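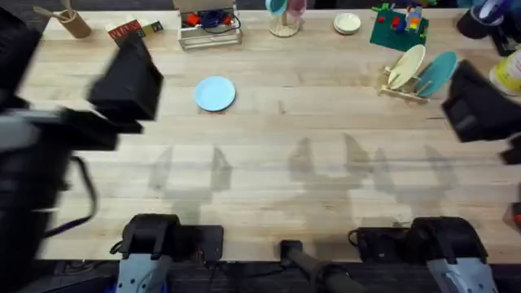
September 30, 2026

Plates into the rack, third version of the grasp. Wanted to know if the Urum arms can be left to tidy a table after a meal, which is what the Adine people keep asking. Short answer: they can do part of it, slowly, with me sitting there.

Same job as before. One plate flat on the table, rack to the right with plates already in it, a row of clutter along the back left alone on purpose (cups on the stand, bowls, blocks, wire basket). The arms have to get under the rim, lift, turn the plate on edge and put it in a free slot.

Ran 40 attempts before lunch. The lift is the trouble, as ever. A flat plate gives the fingers very little to get hold of, and if the approach is a touch high they slide over the rim and push the plate away. If it is low they press into the wood and the force limit trips. Version three comes in at a steeper angle and then tilts. It is better than version two, mostly in that it fails sooner and backs off without dragging the plate along.
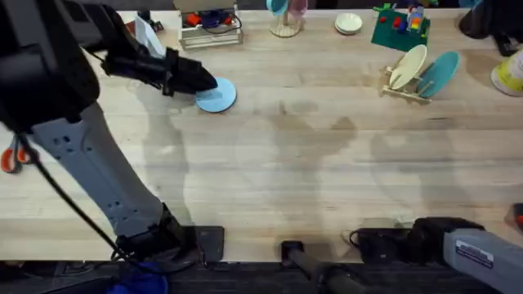 Left arm at the blue plate. Rack with the cream and teal plates to the right.

Once the plate is up, the rest is dull in a good way. The turn is fine. Slotting is fine if the rack hasn't been knocked. I squared the rack up by hand twice and have marked both in the log, so please don't count those runs as unattended.

Torquil Carnegie asked what it would take to do the cups as well. Different job. Handles want a hook grasp and the stand wobbles when touched. I would leave it until January at the earliest, and start with the stand fixed down.

On the larger question: a person clears this table in less time than one attempt takes. Speed is set low, and I could raise it, but not while the rim contact is this fussy. The Drorkberg bench did a similar job with a suction cup and had no bother with the lift. They did have bother with crumbs. I still think fingers are right for mixed crockery, though I am less sure than I was.

To do:
Re-zero the left gripper before the next batch.
Lower the force limit from 911 to 900 and see if the trips come earlier.
Try a thin rubber tip on one finger only. Salameh pads are in the second drawer.
Do 100 runs without moving the rack – clamp it if need be.
Write down the table height again, the old figure is from before the bases were shifted.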